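How to Clean a White Table Without Making It Worse

Filed under: Small Jobs, Kitchen and Dining

My white table was supposed to be easy. I bought it because it looked so fresh against the brick, and for the first week I kept walking past it just to admire it. Then somebody had spaghetti. Then somebody else had a marker. By March it had a gray haze over the whole top, a coffee ring I had stopped noticing, and a sticky patch near my chair that I'm going to blame on jam.

I've cleaned it plenty of wrong ways since then, so what follows is the version I've settled on. It works on a matte painted or coated top. If yours is raw wood or marble, please go find a page about those, because some of this will hurt them.

What you'll need

A soft sponge, no scrubby side
Two cloths, one for washing and one for drying
A bowl of warm water
Dish soap
Baking soda
A dry toothbrush for the rim

I use Meesuk dish soap, the unscented one, but any plain dish soap will do. Skip anything with bleach in it, and skip the melamine eraser type of sponge until you've read the part about stains.

Step 1. Clear it off

Take everything off that you can. I used to lift the salt shaker, wipe under it, set it down, lift the napkins, wipe under those... and I always ended up with little dirty islands. These days the only thing I let myself leave is flowers, and I push those all the way back to the wall and move them at the very end.

Step 2. Get the crumbs off dry

Before any water goes near the table, sweep it with a dry cloth. Wet crumbs turn to paste, and gritty ones will scratch a matte finish (mine has a nice arc of fine lines from the year I didn't know this). If you live with a brick wall next to your table like I do, you'll get a little dust from the mortar as well. Sweep from the wall toward yourself and catch it all in your hand or a dustpan.

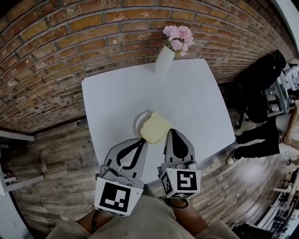
3 min read

A pale yellow sponge on a white top is my favorite combination, by the way. Dark sponges can leave color behind when they're new, and I found that out with a navy one from a six-pack — never again on this table.

Step 3. Wash in sections

Put one small squirt of soap in the warm water. Small! Too much soap is how I got the gray haze in the first place. It dries into a film, the film grabs dust, and then you scrub harder and add more soap.

Wring the sponge until it stops dripping. Start at the far edge and pull toward you in straight, overlapping strokes, and do a quarter of the table at a time. Circles feel more thorough but they leave swirls you'll only see when the evening sun comes in. Rinse the sponge between quarters.

Step 4. Rinse, then dry

Go over it again with a cloth and clean water, then dry it right away with the second cloth. I skipped the drying for ages. Air-drying leaves water spots, especially with Tidudville tap water, which could pass for liquid chalk.

Step 5. The rim

Run the dry toothbrush along the edge first, then a corner of the damp cloth. If your rim is darker than the top it hides a lot, so feel it with a fingertip instead of trusting your eyes.

Stains that stay put

Coffee and tea: mix baking soda with a few drops of water until it's like toothpaste, dab it on, leave it for ten minutes and wipe it away gently.

Marker: a little rubbing alcohol on a cotton pad, after you've tested it somewhere that doesn't show.

Turmeric: baking soda paste, twice, and then patience. Mine faded by a window over a week or so.

As for melamine erasers, they do lift scuffs, but they're a very fine abrasive and they'll leave a shiny patch on a matte top. I keep one for the baseboards.

How often?

I wipe with a damp cloth after dinner and do the full routine once a week. The whole thing takes less time than the dishes. Wash the sponge out afterward, squeeze it, and stand it on its side to dry, and swap it for a new one when it starts to smell.

Next up: getting candle wax out of a table runner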